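Brukonska sorting works

The Brukonska sorting works is a small-goods sorting and kitting shop in Retisholm, known mainly for having moved its bench work over to robot arms a little at a time, with the same people staying on the floor through the change. The shop takes in mixed small parts and hand tools from repairers in the district, sorts them, and sends them back out in made-up sets. Before automation the work was done entirely by hand at long benches, and older staff still call the sorting room "the benches" today, even though most of the benches are long gone.

The change began with a planning program called Mabaso, in which every new bench task is first worked through in simulation and talked over with the people who do that task by hand. Pravesh Maluleke, who had sorted parts at Brukonska for many years, was asked to lead these sessions, and by most accounts he took to them gladly – he would bring a tray of odds and ends from his own bench and explain, at some length and with great good humor, why one piece is pleasant to pick up and the next one is a nuisance.

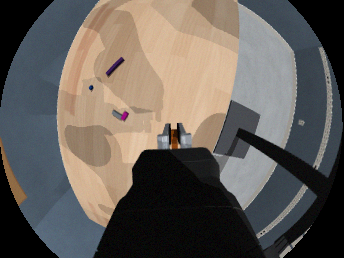
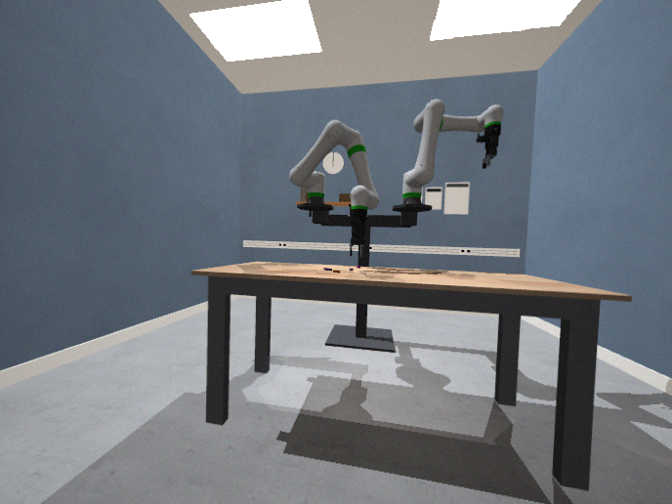 Sorters at Brukonska now spend much of their day setting up tasks and checking results, and a good deal less of it bending over trays. A sorter decides which pieces belong together, where they may lie on the table, and what the arms should leave alone. Small things close to one another have always been the slow part of the job, and a scatter like the one left of center on the simulated table, with its magenta, dark blue and orange-brown pieces, is the sort of layout that new staff are asked to think through early in their training. Many of them say that it made them notice their own hands for the first time, which is a rather nice thing to hear from people who have been picking up small objects all their lives.

Pay and hours were settled in a written agreement known as the Vurkau terms, after the street where the talks were held. Under the terms, each sorter receives 10 days of paid training, and the shop may not run a new task on the floor until two sorters have signed it off. Tshepo Matlala, who spoke for the evening shift, pressed for a further clause on rest breaks, arguing that watching a machine closely is tiring in its own way. The clause was added in October, and the shop handled more than 420 orders in the month after it came into force.

Opinion among the staff remains mixed, though friendly on the whole. Some miss the talk that used to go up and down the benches, and a shared lunch hour was brought back partly for their sake.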